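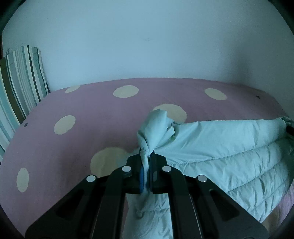
### 4.2 Gutter clearing and damp complaints

We asked 645 households in Plullville and Lindov when their gutters had last been cleared. The commonest answer was a pause. Only 20 could produce a receipt, and 11 of those were for windows.

Homes cleared every February reported fewer damp patches on upstairs ceilings (Figure 1), though their owners may simply be the sort of people who own ladders. Lindov did slightly worse throughout, which we put down to its trees – Lindov puts it down to Plullville's builders.

Figure 1. Damp complaints by time since last clearing, both towns.

Leaf guards made no difference we could measure. The Praltach survey reached the same view and was about as popular with people who had bought them.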